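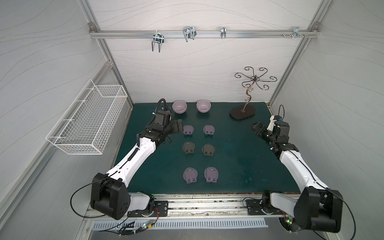

I have been writing up cell rules for small robot arms for a while now, mostly on scraps of paper taped near the bench, and last month I finally put them into one document. A few readers asked to see it after the post on cable routing. It is too long and too specific to our place to paste in full, so what follows is the part I think carries over to anyone running a pair of tabletop arms in a box.

Some background first. We started out following the setup notes that came with the Wirka controllers. They are fine as far as they go. They tell you how to power things up and what the lights mean, and they stop there. Then we took on some work for Jarden, who wanted to know how we keep one session comparable with the next. I sent them two pages. They sent back four pages of questions. Most of the rules below came out of those questions.

1. Layout

Every task has a layout sheet. The sheet says what is on the mat and where, and it is checked before the arms are enabled. Small items such as clip holders go in rows, and the gaps between the rows are written down even when they are meant to be uneven. Uneven gaps are fine. Gaps that change between one run and the next without a note are not fine, and that was our most common fault in the first year.

Bowls and other open containers go at the back. Tall items go at the back as well, to one side, with the base flat on the mat. A jewellery tree is a good test of this rule. It has branches that stick out, it catches cables, and people will put it wherever there is space unless the sheet says otherwise.

Anything fixed to the walls or hung on the rail counts as part of the layout. This was argued over for longer than it should have been. The view I took was that if an arm can reach a hook or a basket, or a camera can see it, it goes on the sheet. If it is not needed for the task it can stay up, but it stays in the same place for the whole batch.

2. Start position

Both arms start from the same saved pose for a given task, grippers clear of each other. We used to let people start from wherever the arms had been left. That saved a few seconds and cost us 171 runs that could not be used, and I spent part of December sorting them out by hand. I would not recommend it.

The minimum gap between the two grippers at start is 200 mm. During the task they can come closer, but only where the sheet says both arms work in the same area at once. Otherwise one waits.

3. Speed

We cap the arms at 300 mm per second for normal work and drop to half that for a new layout until it has been run through five times. These figures are ours. They suit light arms with light grippers in a box with walls. If you have heavier arms or an open bench you need to work out your own, and you need to do a proper risk assessment and keep it somewhere people can find it.

4. Cables

Coiled cables at the wrist need enough slack for the full turn of the joint and no more than that. Check by moving the arm slowly to both ends of its travel with the mat bare. Do it again after any change to the gripper. Cables near the shoulder should run out towards the front edge and should not lie across the mat.

Small circuit boards fitted low down near the bases need looking at too. A lit LED is not a check. Look at the wires going in, and make sure none of them can be pulled by the arm as it turns.

5. Bolts and joints

The base brackets are checked every 600 runs, or sooner if an arm has hit something. We mark the bolt heads with a paint pen so that movement shows. The angle markings around the rotating joints are there to be used, so compare them with the sheet when the arm is in its start pose. It takes less than a minute.

6. The mat

Stains and scuffs are allowed. Holes, curled edges and loose corners are not. I had a stricter rule on this at first and dropped it, as we were throwing away perfectly good mats. If a mat is swapped halfway through a batch, the swap goes in the log with the run number.

7. Hands

No hands inside the box while the arms are enabled. If something falls over, the run is stopped, the arms are disabled, the item is put back according to the sheet, and the run is marked. Do not reach in to stand a thing up again. This is the rule people break most, usually in the last hour of the day, and it is the only one I will send someone away from the bench for.

8. The log

Each run gets one line. Task, layout sheet number, who was operating, whether it finished, anything odd. We tried doing this in Fodo and it was too many clicks, so it is back to a plain spreadsheet. The column for anything odd is free text and I ask people to use ordinary words in it. "Left gripper slipped on second clip" is more use to me than a code.

I still have not settled what to do about lighting. The Brouwer panels we have drift a bit as they warm up, and at present the rule only says to switch them on half an hour before starting. I will post the lighting section when it is written. If you have your own rules for a two-arm cell, particularly for start poses, put them in the comments.

Posted 7/29/19

Share this post (14) | 6 comments

Contact | Copyright, all rights reserved | Back to top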